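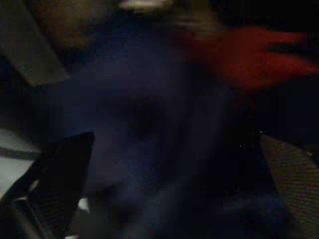
The hum in my Drurnimer wagon starts at a little under highway speed and it took me most of a month to find out where it was coming from. I'm posting what I did in order, in case somebody else has one of these cars and the same noise. Mine is the base wagon with the small engine and the five speed. The paint is a dark blue, about like the big blurred patch in the photo, and the replacement tailgate I got for it is red, a good deal duller than the red over on the right. That will get painted in April if I have the money.

The noise is a low drone. It comes in gradually, gets louder with speed, and stays the same if I push the clutch in and let the engine drop to idle. So that ruled out the engine, the exhaust and the alternator on the first day. It still hums with the clutch in and the shifter in neutral, so I wasn't looking at the input side of the gearbox either.

That leaves tires, wheel bearings, and the output side of the gearbox, meaning the differential. On a front wheel drive car they can all sound alike from the driver's seat.

Tires first. They were on the car when I bought it and the rears had worn in a sawtooth pattern on the inside blocks. You can feel it if you run your palm around the tread one way and then back the other way. One way is smooth and the other way catches. Tires like that make a lot of noise.

I swapped front to back, same side, and drove it out to Calonthorpe and home. If it had been the tires the noise should have moved. Part of it did. There was a sort of growl that used to be behind me and was now under my feet. The drone didn't move at all. So I had two noises, and I'd been hearing them as one.

Next was the steering test. You find an empty stretch with good sight lines, get up to the speed where the hum is clear, and steer gently left and then gently right. Weight goes to the outside wheel. If the hum gets louder when you steer left, look at the right side. Mine got louder steering left and went almost silent steering right.

So, right side. It doesn't tell you front or rear for sure. The fronts carry most of the weight on this car and that's the way I was leaning.

Jacked up the front, stands under the sills, wheels hanging. Grabbed the right wheel top and bottom and rocked it. No play. Same with the left. People will tell you that no play means the bearing is fine, and I believed that for years. A bearing can be rough and still be tight.

What worked better was putting one hand on the coil spring and spinning the wheel with the other. On the left side I could feel almost nothing in the spring. On the right side there was a fine grinding, like turning a pepper mill in the next room. The brakes will drag a little and confuse you, so push the pads back a bit first and remember to pump the pedal before you drive off. I forgot once, in my own driveway, and got away with it.

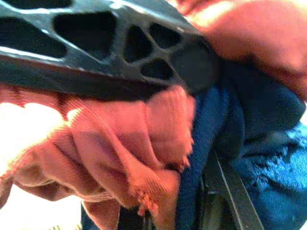 Hashini Talukder wrote back that she had gone through all of this on her own Drurnimer and the steering test had pointed her to the wrong side. She changed the right front, the hum stayed, and it was the left rear in the end. She said to spin all the wheels by hand before ordering anything.

Fair point and I went back and did that. The rears on mine are tapered rollers in a drum, so they're adjustable, and both of them felt smooth. The left rear was slightly loose. I snugged the nut, backed it off, put in a new cotter pin and a bit of fresh grease in the cap. Drove it. Same hum.

To answer the other question I got, yes, you can do the spring test on the rear as well. You just have to reach a lot further in, and with the drums you want the handbrake all the way off.

I called Dissanayake for a price before doing anything else. He quoted $640 for both fronts, parts and labor, and he would want the car for two days. I don't think that's out of line. The hub has to come out of the knuckle and the bearing has to be pressed, and on a car this old something usually breaks on the way in.

The parts alone were $98 for the pair from Drumodley. That gets you the bearings, the snap rings and new axle nuts. Seals are built into the bearing on the later cars. If yours is an early one the seals are separate and you need to ask for them.

So I pulled the right knuckle myself and paid to have just the pressing done. If you have the knuckle off and clean, most shops will press a bearing in while you wait. Call ahead and ask. A few wouldn't do it with parts I brought in.

Getting the knuckle off, for anyone who hasn't: crack the axle nut loose while the car is still on the ground with somebody's foot on the brake. Then caliper off and hung up on a wire, don't let it dangle on the hose. Rotor off. Tie rod end, lower ball joint, two strut bolts. Mark where the strut bolts sit before you undo them or your camber will be off afterward.

My rotor screw was seized and I drilled the head off. The ball joint pinch bolt was worse. I soaked it overnight, went back and forth a little at a time, and it came out with the threads in bad shape. New bolt. Don't reuse one that looks stretched.

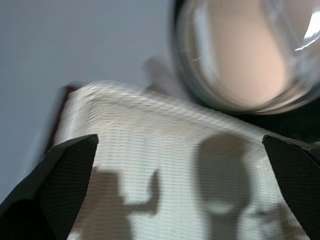 Ribbed weave, off-white cloth.

28 November 2022 update. Right side is done. The old bearing came apart during pressing, as they do, and the inner race had a strip of pitting along one side. You could catch a fingernail in it. The balls looked all right to me, but I don't know that I'd be able to tell.

One thing I'd do differently is the hub. When the hub comes out, half of the inner race usually stays stuck on it. I tried a chisel and then a two-jaw puller and got nowhere. In the end I ground a flat on the race, stopped before I hit the hub, and split it with one hit. If you go too deep and nick the hub, the next bearing will not sit right.

When the new one goes in, press on the outer race to put it in the knuckle. Then support the inner race from behind when you press in the hub. If you push through the balls you've ruined it, and it'll be noisy again within a couple of months. Stand there and watch if the shop lets you.

Drove it 297 miles over the next few days, mostly highway, with the windows up and the radio off. The drone is gone. The growl from the tires is still there and now I notice it a lot more.

I did not do the left side. The bearing is on the shelf. It feels smooth and I'd like to leave it alone until it gives me a reason. I know the argument for doing both at once, and if I were paying a shop for an alignment each time I'd probably do both.

On alignment: I put the strut bolts back on my marks and it drives straight with the wheel centered. I'm still going to have it checked when the new tires go on. The sawtooth wear on the rears makes me think the rear toe is off and there's no adjustment back there except shims.

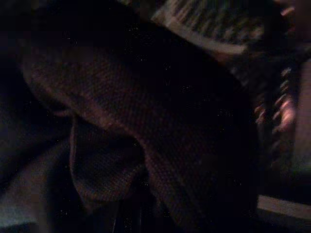 Dark maroon knit, low light.

A few people asked about tires. The factory size is getting hard to find in anything except the cheapest brands. You can go one size wider on the stock rim and it'll clear, but the steering is manual and you'll feel it when you park. I'm staying with stock width. It's a light car and doesn't need more.

Hoi-yan Yuen asked if the differential makes the same sound when it goes. From what I've read and from the one I rode in, it changes when you get on and off the gas. A wheel bearing mostly doesn't care about that. Mine sounded the same pulling up a grade as it did coasting down the other side. I also drained a little gearbox oil to look at it and there was no glitter in it, only the usual gray paste on the magnet.

The other thing to check before spending money is the brake backing plate. On these it's thin and rusts at the edge, and it can lean in and touch the rotor. That's more of a hiss or a scrape, but on a rough road I can see somebody calling it a hum. Bend it back with your hand.

Torque on the axle nut matters. It's what holds the two halves of the inner race together. Use a real torque wrench, do it with the wheel on the ground, stake the nut. An impact gun is fine for taking it off. I don't put them on with one.

Next job is the tires, then the heater valve, which only has two settings at the moment, off and all the way hot. I'll start a separate thread for that when I have it out. If anyone has the part number for the later style valve with the metal body, please post it. The one in my parts book comes back as discontinued.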